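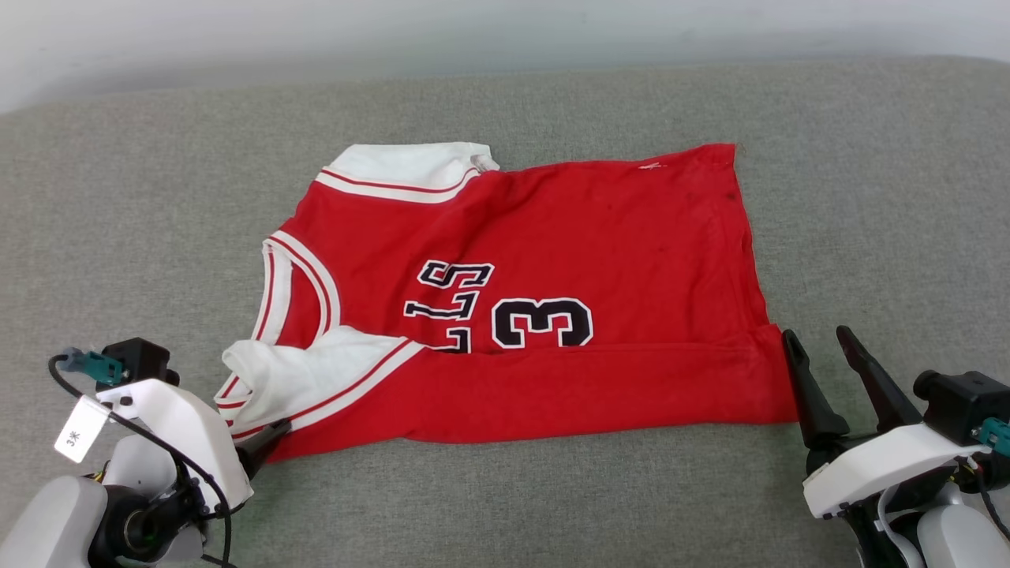 Nizar Nseir wrote to me after the last talk and asked why we still hand out paper route sheets when every car has a phone in it. I will start with that one, then go on to the Wuvar Pass route.

Phones lose signal four miles past the Zervas farm turnoff and don't get it back until the far side. Downloaded maps work, but two of them show the old road, which was closed in 1990 after the slide. The route sheet has the new road on it. Keep it on the dash.

(Hand out sheets now. Wait for them to reach the back row.)

The route
Start at the gas station in Wendstead. Fill up even if you think you have enough. The next pump is at Famach, and it closes at 5 p.m.
From Wendstead to the foot of the pass is 50 miles, all paved. Easy driving. Trucks use it in the morning, so expect to sit behind one on the grades.
The pass itself is 27 miles of gravel. Plan on three hours with stops. People who say two have not stopped.
First stop is the stone bridge. Room for five cars if the first one pulls all the way up. Please pull all the way up.
Second stop is the summit. Wind is strong there, so hold on to your door when you open it. We had one bent back on its hinge last year.

Gravel driving
Drop your tire pressure at the bottom. I carry a gauge and a compressor, and you can use mine on the other side.
Leave a long gap. If you can taste the dust from the car ahead, you are too close.
Brake before the bend. Second gear going down, low range if you have it.
Uphill traffic has right of way. Most local drivers will wave you through anyway, so wave back.
If the car starts to slide, look where you want to go and come off the gas. Don't stamp on the brake.

(Ask who has driven gravel before. If fewer than half, go over the sliding part again.)

Radios
One per car, channel 7. Lead car calls out oncoming traffic, tail car calls out when everyone is clear of a gate. Keep other talk short. The last car shuts the gate, even if it was open when the tail driver thinks it should have been closed. Correction to my old notes: leave gates as the lead car found them. Lead car will say which. 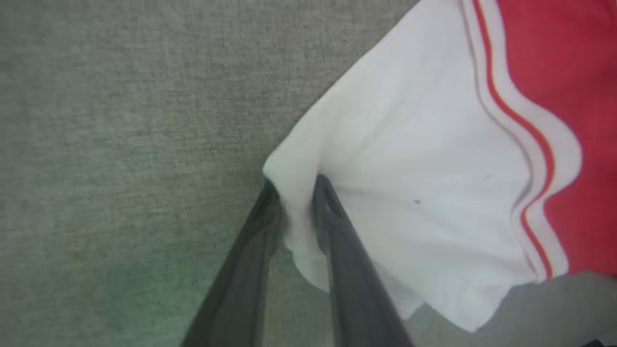 Periklis Kokkinos thinks the convoy should be split in two, with the second group leaving an hour later, and he said he would lead it. I have no objection. It would help at the bridge and at the gates. The trouble is the campsite, where they want one arrival time for the whole booking. I'll phone them and put the answer on the next sheet.

Camp
The site at Famach is flat and has water. No power at the tent spots. Showers are hot until the boiler runs out, so short ones.
Nights are cold in November. Bring a warmer sleeping bag than you think you need, and a hat.
Firewood is sold at the office. Don't collect it from the slope.
Supper is shared, breakfast is your own.

Cost
$200 per car. That covers the site, the permit for the pass and supper. Fuel is yours. Half is due when you sign up and the rest at the gas station on the day.

If it rains
Light rain is fine and keeps the dust down. After heavy rain the ford below the summit can be too deep for lower cars. I'll check it the afternoon before and send a message by 6 p.m. If the ford is out, we take the paved road around, which adds more than an hour, and meet at camp.

(Questions. Sign-up list is on the table by the door. Collect the pens.)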